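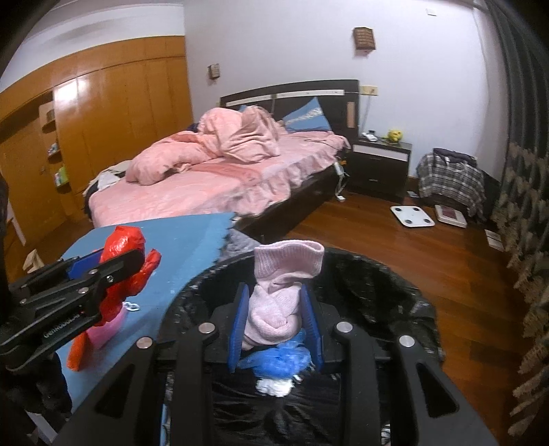 Une chaussette rose pâle entre les doigts bleus de la pince, au-dessus de la corbeille.

Je l'avoue volontiers, j'ai un faible pour les outils modestes, et la pince à main de Vellis en fait partie. Le kit complet, avec ses 2 pinces, coûte 3075 euros chez Bundico, et je comprends qu'on hésite – j'ai moi-même hésité tout un samedi ! Mais enfin, regardez ce qu'on lui demande : une chaussette en tricot, toute tordue, un sac en plastique rouge qui pend mollement, des clés posées à côté. Le linge et le plastique, voilà le vrai métier de la maison, et je me méfie des vendeurs qui ne montrent que des cubes bien rangés.

Reste la location, à 54 euros la journée, que je conseille de tout cœur aux petits ateliers. Les patins de rechange, eux, sont vendus 20 euros pièce, et là, chers amis de Bundico, je trouve que vous exagérez un peu.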